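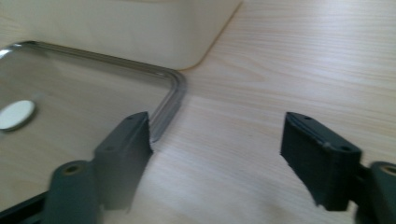

The bus from Kostdale went up over the pass at four in the afternoon, and it was the last one that did, so my grandmother and I were on it, with the cheese.

I should explain about the cheese. My grandmother had been born in Vedach, on the far side of the mountain, and had left it when she was 12 to live with an aunt, and in all the years after that she had gone back exactly twice, both times for funerals. This time it was for a wedding. A great-niece she had never met was getting married in the church by the river, and had sent a card with a pressed flower in it, and on the back of the card, in pencil, somebody's older and shakier hand had written that the cheese over there wasn't what it used to be. My grandmother read that line out loud at breakfast for most of a week. Then she went down to the market and bought a whole wheel, the kind with the gray rind that you have to scrub, and wrapped it in a pillowcase with blue stitching, and told me I'd be carrying it.

I was 11, and I thought it was a fine thing to be trusted with, for the first mile or so. After that it was just heavy. It sat in my lap like a sleeping dog and gave off a smell that filled the bus slowly, from the back seats forward, and one by one the other passengers reached up and cracked their windows, very politely, though it was October and there was already snow in the ditches.

"They're admiring it," my grandmother said.

She had on her good coat, and her good shoes, which hurt her, and she had taken the window seat so she could tell me what everything was. There was the quarry where her father had worked. There was the inn at Banex where you could get soup, although you shouldn't. There was a white farmhouse called Norðdahl, named by a sailor who had married into the valley long ago and who had never, in all his life there, gotten used to being so far from the sea. He used to stand in the barn door on windy nights, she said, with his eyes closed, listening to the larches. She'd seen him do it herself when she was small, and she had gone home and stood in her own doorway with her eyes closed to find out what he was hearing, and her mother had asked if she was sick.

"What did you hear?" I asked.

"My mother, asking if I was sick."

Just past the top of the pass the bus slowed down, coughed a few times, and stopped. The driver got out and looked under the hood, and then walked around to the back and looked at that too, and then he climbed up again and stood in the aisle with his cap in his hands. He told us he'd called down to the garage and they were sending another bus, and it would be a couple of hours on account of the road, and he was very sorry. He looked so sorry that a woman in the second row gave him a peppermint.

Now, I have been stuck in a good many places since then, airports and elevators and once overnight in a library, and people mostly go quiet and stare at their own knees. They started out that way on the bus. It got dark, and it got cold, and the windows went up again one after another, and there we all were with the cheese.

My grandmother stood it for as long as she could, which wasn't long. She asked the man across the aisle if he had a knife.

He did have one, a little folding knife with a bone handle, and he wiped it on his sleeve and then, when he saw her face, wiped it again on a clean handkerchief. The woman with the peppermints turned out to be bringing two loaves to her sister. A pair of students had apples. Somebody toward the back had a bottle of something that was passed over my head in both directions and never once came down to my level. The driver turned on the inside lights and my grandmother unwrapped the pillowcase right there on my lap, so that I was the table, and I was told to hold still.

"But it's for the wedding," I whispered.

"They'll have cake," she said.

She cut it the way she did everything, fast and without measuring, and sent it down the bus hand to hand. It was sharp and crumbly and a bit salty at the edge, and I had never much liked it at home, but I ate three pieces. The man with the knife told a long story about his brother's mule. The students sang something from school and forgot the second verse, and the driver, who had a lovely low voice, knew it. He sang it sitting sideways on his seat with his feet in the aisle and bread in his hand. And all that time the wind was going through the larches outside, back and forth, and at some point I noticed that my grandmother had closed her eyes.

I thought she had gone to sleep, so I leaned over to see.

"Hush," she said. "I've got it now."

I closed my eyes too. I had been to the sea once, for an afternoon, and what I mostly remembered was sand in a sandwich. But I listened as hard as I could, with the weight of what was left of that cheese on my knees, and it came in and went out, and came in again.

The other bus got there at last with its lights swinging around the bend, and everybody groaned a little, as you do when the lamps come on at the end of a play. We gathered up our things. The man folded his knife. My grandmother wrapped up the rest, which by then was a wedge no bigger than a shoe, and tied the pillowcase in a knot on top.

We came into Vedach long after supper. The great-niece was waiting at the stop in a man's overcoat and rubber boots, stamping to keep warm, and beside her on a kitchen chair, carried out there especially, sat a very old woman in a blanket. She and my grandmother looked each other over for a while. I don't believe either of them would have known the other on the street.

"You've gotten short," said the old woman.

My grandmother put the pillowcase in her lap. The old woman undid the knot with stiff fingers and bent down and smelled it, and then she broke a corner off and put it in her mouth, and we all stood there in the road and waited for her to finish chewing.

"Where's the rest of it?" she said.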